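Handheld gripper sessions: what are your house rules for hands near the linkage?

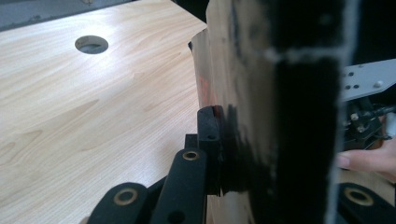

Pad against the curved veneer sheet, fingertip in from the right.

Ustyna Shevchuk
Hi all! I'm writing a one-page rule sheet for our bench in Peltville (we do the thin bent pieces, lots of them) and I'm stuck on fingers. The linkage arms pivot on open brass eyelets and people keep reaching in. Do you ban hands outright, or allow them on the mount? And does anyone have a rule for how hard to press on veneer?

Agnes Haugen
We tried a total ban and it lasted until lunch. Now it's one hand behind the plate, never past the pivots, and the person squeezing says "closing" out loud every time – dull, but people do it. For veneer I'd write "stop at contact" and leave force numbers off the sheet. Ours cracked along the grain whenever somebody squeezed to be sure. Also check the pivots every 100 grasps and write it down! We did 518 in April and found two loose ones that way.

Taras Derkach
just wear gloves

Arsen Demchenko
Please don't wear gloves near pivots, loose fabric gets pulled in. I'm with Agnes on the call-out. I'd add a 40 minute limit per person, my grip gets sloppy after that.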